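Open Day at the Pietrzak Mill, Trernside

The Pietrzak mill opens its doors once a year, in October, and this was the first time I managed to get there. I have bought their wool for a long time, mostly the undyed gray for blankets, and wanted to see where it was made. The mill is on the edge of Trernside, past the rail yard. I took the early bus from Claltmont and was at the gate a little before nine.

There was already a line. Visitors were put into groups and given ear plugs and a visitor sticker. Our guide was Weronika Urbańczyk, who runs the carding floor the rest of the year. She told us to tie back long hair and keep scarves inside our coats, and then we went in through the loading dock.

The tour follows the wool. It starts in the raw store, where the fleeces come in packed in big square bales. Most of the wool is from farms in the hills north of Kerkesau, and a smaller part is bought at auction. Each bale has a paper tag with the farm, the grade and the weight. The smell is strong, a mix of lanolin and barn. Weronika cut a handful from an open bale and passed it around so we could feel the grease on it. My hands were soft until lunch.

Grading is still done by hand at a slatted table. Ksawery Stępień was working there and kept working while he talked. He pulls off the belly wool and the dirty edges, then splits what is left by length and fineness. He said a good fleece takes him a few minutes and a bad one takes as long as he lets it. Somebody asked what happens to the rejects. They go to a firm that makes insulation.

Scouring was the part I knew least about. The wool moves through 4 long bowls of hot water, each cleaner than the one before, with rakes pushing it along and rollers squeezing it out at the end of each bowl. The room is very warm and the floor slopes to a drain. The grease is spun out of the first bowl and sold. We could look in from a raised walkway but not go down to the floor.

Carding and spinning are in the old part of the building, under the sawtooth roof. The carding machine is a set of large drums covered in fine wire teeth. It takes in clumps and gives out a thin web of fibers all lying more or less the same way, which is then split into soft ropes. This was Weronika's own machine and she spent the longest here. She explained how the wire is sharpened and how she can hear when one of the drums is out of line. I could not hear any difference through the ear plugs, but I believe her.

The spinning frames were running on a heather blue for a school uniform order. When a yarn breaks, the spinner walks over and joins it by hand while the rest of the frame keeps turning. We watched Jadwiga Kozłowski do this several times. She has been at the mill for 37 years and learned on frames that have since been scrapped. She let one of the children in our group try a join on a stopped frame, and the boy got it on his second attempt.

After spinning we had a break in the office wing. Tea, coffee and poppy seed cake were set out on a long table, and there were restrooms down the hall. It was a good moment to talk to people. Bushra Hayat from the design room had brought blanket samples from the spring range and was happy to have them unfolded. The best one, I thought, was a plain twill in moss and cream. She said it will be sold in two sizes.
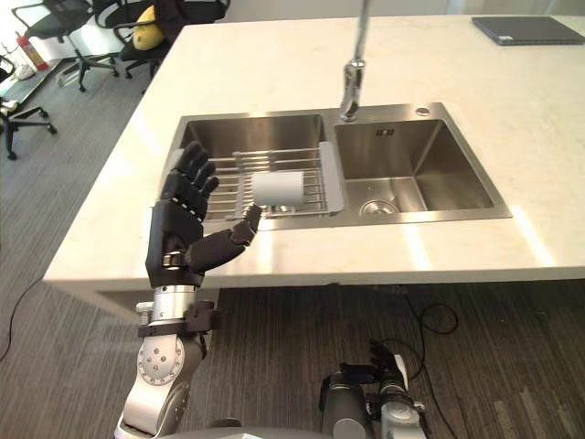 The sink and drying rack, office wing.

The weaving shed comes last. It is much louder than anything before it, and the ear plugs are needed. Most of the looms are rapier looms from the 1990s. One older shuttle loom is kept for narrow cloth and was started up for visitors. It is slow next to the others, and you can follow the shuttle with your eye. The warp that was on the big loom nearest the door had 3682 ends, every one of them threaded by hand before weaving could start. Da-eun Kwon, who does the threading with one other person, showed us the hook she uses and the draft pinned up beside her seat. A warp like that keeps the two of them busy for a couple of days, longer if the pattern is complicated.

Finishing was closed for repairs to the dryer, so we only saw the outside of that room. Weronika described washing and raising the cloth from the corridor. I would have liked to see the teasel rollers, which they no longer use but have kept.

The mill shop was crowded by the time our group came out. Seconds were in bins by the window and went fast. I bought two cones of gray yarn and an end of brown herringbone with a small flaw near the selvage. Prices were lower than in the regular catalog, and they took cards.

Some practical notes. Admission was $7, paid at the gate, and children got in free. The tour takes a little over two hours with the break. There are stairs between spinning and weaving, and the freight elevator can be used if you ask at the start. Wear flat shoes with closed toes, or you will be left at the walkway. Photos are allowed everywhere except the design room. The bus back to Claltmont stops across from the gate, and on a Sunday there is a long gap after the two o'clock, so check the timetable before you get into the line for the shop.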